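Service charges at Jullimwood, second year

The service charge statement for Jullimwood arrived in April and I have now been through it line by line. I own one unit on the seventh floor of the east block and rent it out. Last year I wrote up the first full statement after handover. This post covers what changed.

The total for my unit is 3670 for the year, billed in 4 installments. The charge is split by floor area, with balconies counted at half. The developer's sales sheet counted them in full, so anyone working from the sheet will get a figure that does not match the bill. Use the area on the title, then check it against the schedule at the back of the management agreement. Mine matched to the second decimal.

The sinking fund is a separate line this year. In the first year it was folded into general maintenance, and you could not tell how much of the money was being saved and how much was being spent. The fund now has its own account and its own opening balance. The statement does not say whether interest stays in the fund or goes back to the operating account. I have written to Kimar, the managing agent, and asked. No reply at the time of posting.

Lift maintenance went up. The defects period covered most of the callouts in year one, and it has ended. The new contract is with Clorport and runs for 3 years at a fixed rate, parts excluded. Door rollers and control boards are parts. I would expect this line to move again when the first board fails, and I would budget for it when setting rent.

Water is the line I understand least. Common area water is metered at the block inlet, and the sum of the unit meters is subtracted from it. Any leak between the inlet and the unit meters shows up as common use. The west block figure is well above the east block figure for the same number of units. The pool is fed from the west block inlet, which explains part of it. The irrigation line might explain the rest, but there is no submeter on it, so that is a guess.

Insurance is the building only. It covers the structure and the fixtures as handed over. Anything fitted later, such as a replaced vanity top or a better grade of tile, is on the owner's own policy. My contents policy has a limit on fixed improvements that I had not read properly. I raised the limit and the premium barely changed. 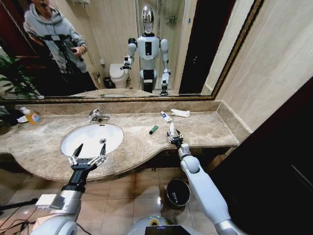 On resale, a few units have been listed since the new year, most of them two-bedroom. Asking prices are close to those at Trình, the older development across the canal, which has larger rooms, lower charges and no pool. A buyer comparing the two should add ten years of charges to each price before deciding which is cheaper. I did this for my own unit and it moved the answer.

A reader commented on last year's post that the half-balcony rule is in the agreement but can be changed by a vote of owners, and that owners with large balconies would have no reason to bring it up. Correct on both points. The clause needs a three-quarter majority by share value, and the ground floor units with terraces hold a fair amount of that.

Still open on my list: the interest question, the irrigation submeter, and a credit note for the gate repair that was billed twice. The credit note has been promised for the next installment. I will add the numbers to this post when they come in.

Filed under: charges, Jullimwood, owner notes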